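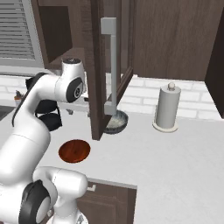 Nandbridge Youth Soccer has now used the first half of the grant, and the fall season it paid for is complete. Registration closed at 691 players, and all of them were placed on a team. Shirts went out before the opening games in both colors. The second shirt follows the same split as the arm in the picture, mostly white with black at the joints, and it replaces the gray one that referees had complained was too close to their own. Families were not charged for either shirt. We ordered extra in the two smallest sizes and have used most of them.

Report date: 15/02/2018
Prepared by: Maxence Texier, program manager

Coaching

The plan called for 16 new coaches to finish the entry-level course by the end of the fall. All of them did, although two finished late after missing the field session at Grerkow and had to make it up at Ruppert. Twelve are coaching this winter. Three have asked for a spring team, and one has moved away.

The field session was the weak part of the course. The instructor had one day to cover what the outline gives a day and a half, and the section on goalkeepers was dropped. We have arranged a separate goalkeeper evening in April at no added cost to the grant. Coaches of the under-10 and under-12 teams will be expected to attend. It is open to the others if there is room.

We also said we would pair each new coach with an experienced one. This worked at Grerkow, where teams practice side by side on the same evening. At Roten it mostly did not happen - practice times are spread over the week and the experienced coaches were rarely there on the same nights. We are changing the Roten schedule for spring so that at least two teams in each age group share a slot.

Fields and equipment

Goals: four small-sided goals were bought for Ruppert and two for Roten, with anchors. The older pair at Ruppert has been taken out of use. The total for goals and anchors came to $3,912, which is under the amount budgeted. The supplier sent the wrong nets for two of the goals and replaced them after three weeks.

Lights: we have not rented the portable lights. The quote was higher than the one in our application, and practices at Grerkow were moved to an earlier time instead. The amount set aside for lights, $2,809, has not been spent. We would like to move it to winter gym rental, where we expect to run short. Please let us know if a formal amendment is needed.

Field closures: Ruppert lost nine playing days to standing water, most of them in the last month of the season. Five of the affected games were made up. The rest were recorded as ties by agreement between the teams. The lower field drains poorly near the south goal and this will happen again in the spring unless the ground is worked on. The cost of that work is outside this grant.

Games

The under-8 teams played four against four all season with no goalkeepers and no standings. Several parents asked for standings. We have kept to the original plan. The under-14 girls' division had only five teams, so each team played every other team three times, and by the end they were tired of it. We are talking with the league at the north end of the county about a shared spring schedule for that age group.

Referees remain short. Two under-12 games were refereed by coaches with the agreement of both sides. Six older players have signed up for the referee course, and we have paid their fees out of the training line.

Work for the next period

Spring registration is open now. Gym sessions continue at Roten until the outdoor fields open. The goalkeeper evening, the new Roten practice schedule and the second referee course all fall in the next reporting period, and the receipts for the goals, nets and course fees are being sent separately by mail.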